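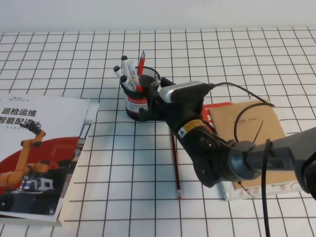
**Figure 1.** Demonstration setup, fixed camera and (further down) wrist camera.

## 3. Collecting the demonstrations

We compare two ways of showing the arm a task: hand guiding, where the person holds the wrist and pushes it through the motion, and remote control, where the person sits at a desk and drives the gripper with a handheld controller. Same arm, same table, same objects for both. The task family is desk tidying. Pick up a pencil, shift a pen holder, clear a space next to a stack of notebooks. Dull tasks, on purpose. Contact is where the two methods split. With the jaws right up against the side of the mesh pen holder, as in Figure 1, a hand-guiding demonstrator feels the push through the arm and backs off; a remote demonstrator has only the video to go on. The pens and markers stayed in the holder for all runs, so its weight and balance are closer to what a real desk would give.

Demonstrators were 18 people from the Urkmont site, none with prior time on this arm. Each got one practice round per method, then recorded. Total after cleaning: 313 demonstrations. Order of methods was swapped between people. A run was thrown out if the arm hit its force stop or if the logger (Primesine, our in-house recorder) dropped the joint stream. We did not throw out clumsy runs. Clumsy runs are data, and the earlier pilot in May was too clean to tell us anything about recovery.

Hand guiding has a known problem with the fixed view: the persons hands and forearms cover the object at the moment it matters. We asked people to hold the arm from behind the wrist. Most forgot after a few runs. Remote control has clean video but slow, stop-and-go motion, lots of hovering before the grasp. Both faults end up in the learned policy if nothing is done about them.

What we did about it, in brief:

- **Trim the hover.** Any pause above the table longer than 2 seconds is cut down. Threshold picked by eye by A. Malhotra on a held-out set, then frozen.
- **Mask the person.** Fixed-view frames with a hand over the object are dropped, the wrist view kept. The policy takes either view alone or both.
- **Keep the cables.** We tried tying the sensor cable back along the forearm and it changed how the wrist felt to the demonstrator. Left as is. The policy has to live with a cable crossing the notebooks.
- **Label by intent.** After each run the demonstrator says which object they were going for. Needed for long thin things lying next to each other, where the start of the approach looks the same for both. The wrist view below has a gray rod and a red-and-black pencil side by side on the grid; early in such an approach there is little in the motion to say which one is the target.

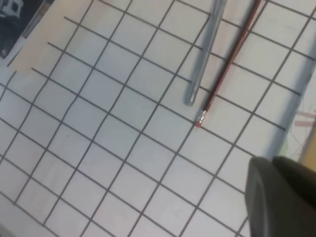

## 3.1 Effect of the wrist view

The thin-object cases were the weak spot in the first round of training. Policies trained on the fixed view only would close between the two objects, or on the wrong one. Adding the wrist view helped both methods, remote control more. Our reading: remote demonstrators were steering by that same view, so their corrections line up with what the network gets to see. Hand-guiding demonstrators looked at the table directly, from wherever they stood, and some of their corrections have no visible cause in either camera.

The grid was used for placing objects at the start of a run and is not given to the policy as a coordinate frame. It is still in the pixels though. We can't rule out that the network leans on it, and Y. Amin's test on a plain surface covers only 4 of the object layouts. Those went fine for the pencil, less so for the pen holder, wich tended to get nudged before the jaws closed. A fuller test on the Kulov bench is pending. Until then the numbers in Section 4 should be read as gridded-table numbers.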